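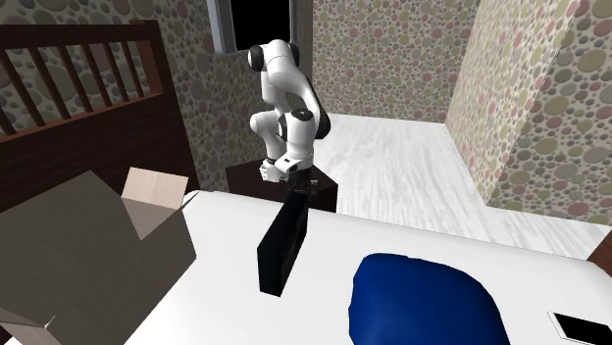
Devendra Yadav
Gastorville sim notebook, December 2025
Read by: Châu Triệu

Goal for this round is 200 clean pick episodes on the black box, all in simulation, all in randomized rooms. The box stands on end on the white table and the arm comes down on it from above. I'm calling this set Prasmont so we don't mix it up with the February set, which had one room and one wall color and taught the policy to find the wall color.

Setup is the same as last time except for the rooms. Arm on the brown pedestal behind the table, gripper pointing down, start pose jittered a little. Room generator picks the wallpaper, the floor, the lights and whatever furniture goes near the table. Clutter comes from the household list. This one drew the circle wallpaper, a pale floor, a wooden railing on the left, an open cardboard box, something soft and blue, and a flat black device in the corner. I like this draw. The wallpaper is busy enough to be a fair test and the target still stands out against the white.

The flat black thing worries me a bit. It's the same color as the target, and if the policy is keying on "black" it will go there. Leaving it in on purpose. If we see grasps drifting to the right side of the table at test time, look at this first.

How I'm collecting: scripted planner for the approach, hand control for the last part. The planner alone gives approaches that all look alike, and last time the policy froze whenever it got off that path. Hand control gives more spread but it's slow and I get sloppy after an hour. Splitting it seems fine so far. Châu wants a handful of episodes where we start off target and correct, and I agree. Those go in a separate folder named "recover" so they can be weighted differently later.

Episode counts as good if the box is lifted clear of the table and held for 90 steps. Anything shorter goes to the reject folder. Don't delete rejects. We threw them out in February and then wanted them for the success classifier.

Problems today:

The box tips. It's tall and narrow, and if one finger touches before the other it goes over. I raised the friction between box and table and that helped, but I don't want to push it much further or the box will act like it's glued down. Better fix is to center the fingers higher up and close slower. Changed the close speed in the config and left the old value in a comment next to it.

Physics went bad in 7 episodes. The box shot out of the fingers at the moment of contact. All of them had the box yawed so that a corner edge met the finger pad. I think the contact mesh on the box is too coarse -- Khổng has a finer one on the shared drive, will swap it in and rerun those seeds only.

Lighting. The generator can put the floor very bright, nearly washed out, as in this room. The table is white too, so there isn't much contrast low down. I thought about capping the light and decided against it. Real rooms have windows and lamps. I did cap it for the wrist camera, where the box top was losing its edges completely.

Naming: the exporter writes the room seed first and the episode number second. The Plunex loader expects them the other way around and doesn't complain, it just groups things wrong. I lost most of the morning to that. There's now a check at the top of the loader script that stops if the seed column has no repeats. Please leave it there.

Notes on the arm: it folds up quite tight when the box is close to the pedestal, elbow out to the side and the wrist low. The planner allows it and there's no collision reported, but the real one won't be happy sitting in that pose for long. I moved the near limit for box placement out a little toward the front of the table. Episodes recorded before the change stay in. They're valid, there just won't be more of them.

Training is set for 690 epochs on the first half of the data, to see whether the curve looks sane before I collect the rest. Châu is running it on the second machine. If the loss flattens early, stop it and use the time for the recover episodes.

To do:
Swap box mesh, rerun bad seeds
Check that the clutter never spawns inside the target
Ask Châu about the weighting for recover
More rooms with plain walls, the draw has been mostly patterned
Write down the friction value somewhere other than the config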